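Dillis Ride Log -- read me first

So I finally put our club's ride records into files other people can open! It covers 136 group rides, every one that left from the Pawlak Road car park, and there's one row per rider per ride, which comes to 3,971 rows. I typed up the oldest ones from Tekle Birhane's paper sign-on sheets, and his handwriting after a cold morning is an adventure, so be kind if a name code looks odd.

What's in the folder

rides.csv has the date, the route name, the group (G1 is fastest, G5 is the social bunch), planned distance in miles and the leader's code.
riders.csv has the rider code, the ride it belongs to, whether they finished with the group, and punctures.
routes.csv lists the 13 regular routes with total climbing in feet and the cafe stop, if there was one.

Names are gone. Everyone got a random code, and I threw away the key, so please don't ask me who "K40" is (even if you're sure it's you and you want your puncture record struck off).

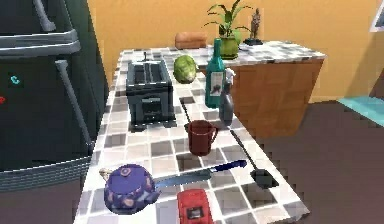

Distances are the planned ones, so if a leader took a detour you won't see it. The Cevance Hill loop is the worst for this -- the bridge at the bottom was shut for months and every group found its own way around. I've put "detour" in the notes column where somebody wrote it down, but I'm sure I've missed a few.

Average speed is only there for almost 200 riders' worth of rows, all from people who sent me their files. They're mostly G1 and G2, so don't use that column to say how fast the club is! I tried, and it made us look like pros.

Blank means we don't know. Zero means zero. I mixed those up in the punctures column in the first version, and it's fixed in this one, dated 13 July 2025.

Using it

Go ahead and use it for anything you like, just mention the club. If you spot a mistake, send me the ride date and the rider code and I'll check it against the sheets. I'm hoping to add the Clorex time trial results in September, once I've worked out what to do with the tandems.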